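4. Running the counter benchmark in simulation

This section explains how to start the Plokholm kitchen tasks, record a batch of rollouts and compare your policy with the reference results. It assumes that you have finished section 3 and that the Nesta runner is installed in its own environment. If you only want to look at the kitchen without evaluating anything, see section 6.

4.1 Before you start

Check that the policy server and the runner use the same action format. Plokholm expects joint position targets for the arm and one value for the gripper. A policy trained with end-effector deltas will load without any error message, but its results will have no meaning.

Note: the reference policy, Correa, was trained on real demonstrations only. It has seen no rendered pictures. If you fine-tune on renders, please report this in a separate column.

4.2 Starting a batch

1. Open two terminals. In the first, start the policy server and wait until it prints "ready".

2. In the second, go to the plokholm folder and choose the task set with --tasks counter. The other sets (drawer, table) are described in section 5.

3. Set the number of rollouts per task. The reference results use 21. With a smaller number the ranking of policies can change from one batch to the next, so please use fewer only for debugging.

4. Set --seed 3. The seed fixes the start positions of the objects and the light direction. It does not fix the policy, which may sample its own noise.

5. Start the runner with --preview on. After loading, it renders one still from the side camera and pauses.

6. Look at the still before you continue. The arm should stand on its pedestal with the gripper free in the air, and all objects should rest on the marble top. If an object floats or has sunk into the surface, stop and rebuild the collision meshes (section 3.4). 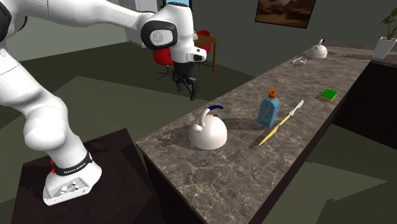 Figure 4. Side camera preview for the counter task set, with the Franka arm at left and the task objects on the counter.

7. Press Enter to release the pause. The batch takes some 16 minutes on one graphics card.

8. When the runner has finished, copy the file results.csv out of the output folder. The next batch will overwrite it.

Caution: do not move the side camera to get a nicer view. The success check for the sponge task uses the mask from this camera – a small change of angle is enough to make it fail without a message.

4.3 Reading the results

Each row is one rollout. The column "progress" gives the last stage reached, and "success" is 1 only if the object stays in the goal area until the end of the episode. We recommend to report both. In our own runs, two policies with equal success often differed clearly in progress, mostly on the knife task, where the grasp is thin and the fingers close beside the handle.

To compare with real robot results, run the script zidska_corr.py. Zidska takes the mean success per policy from both sides and prints the rank correlation. It needs at least 13 policies or checkpoints. Below this number it will still run, but it prints a warning and the interval becomes very wide.

Note: a high correlation says that the simulation orders the policies in a similar way to the real kitchen. It does not say that the success rates are equal. In our tests the simulated rates were lower for nearly all checkpoints.

4.4 Common problems

The arm does not move after the pause. The server has probably closed the connection. Restart both terminals, server first.

The preview is completely black. The light file was not found – check the path in scene.yaml.

The liquid soap bottle falls over at the start of every rollout. Your physics step is too large. Set it back to the default value and delete the cache folder before the next run.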